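Tallow adds rental plan for paired hand-held grippers

19th May

Tallow has put its two-hand gripper kit on a monthly rental plan, opening it to labs and small automation shops that did not want to buy a set outright. The kit was sold only as a purchase when it was introduced in March. Orders under the new plan are being taken now, with a minimum term of two months.

The kit consists of a left and a right gripper, each with its own camera and cable, plus a set of marker plates and the recording software. The operator holds one gripper in each hand and carries out a task in the ordinary way. Position and jaw opening are logged along with the video, and the recordings can then be used to train a two-armed robot on the same task. No robot is needed at the recording stage.

Customers can also send Tallow a task description and have the recordings made at the company's own site. Ntombi Ngubane, who runs the recording service, said container handling makes up the largest share of requests - jars, tubs and caps in particular. Each task is repeated with the starting positions changed between takes.
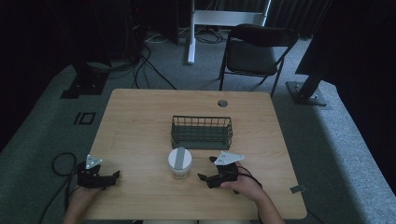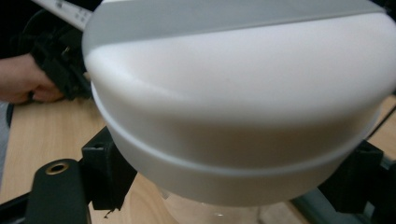 The main change to the hardware since March is in the cable routing. Early customers reported that the leads caught on table edges during longer sessions, and the connector has been moved to the rear of the housing with a strain relief added. The grippers remain wired. Tallow considered a battery version and dropped it on weight grounds, according to Krešimir Stan, the company's hardware lead. The marker plates are still the white triangular type, mounted on top of each gripper and tilted, as in the first picture with the jar between the two sets of jaws. Replacement plates are sold separately, and a damaged plate can be changed without removing the gripper from its cable.

The jaws are also unchanged. Stan said a softer jaw insert is in testing for thin-walled containers but gave no release date.

The software has been updated to version 8. It now checks each take as it is saved and flags any in which a marker plate was out of view for too long, so that the operator can repeat the take before clearing the table. Previously the check was run on the full session afterward. Export formats are the same as before, and recordings made with the earlier version can be opened without conversion.

Brinlow, a contract packing firm, had the kit on trial for 21 days before the plan was announced. Usha Annamalai, its process engineer, said operators were comfortable with the grippers by the second shift but that setup took longer than expected, mostly because of lighting. She would like to see a fixed stand included in the rental price. At present it is an extra.

Rental customers receive remote support on working days and may exchange a faulty gripper once per term at no charge. Shipping is not included. Purchase customers can move to the new software free of charge.

Recent items
Cirnia opens second test hall for mobile bases
Boonyarit revises price list for wrist cameras
Review: 17 cable chains for small arms
Lies Vanhove on writing a task description
Brinlow extends night shift palletizing trial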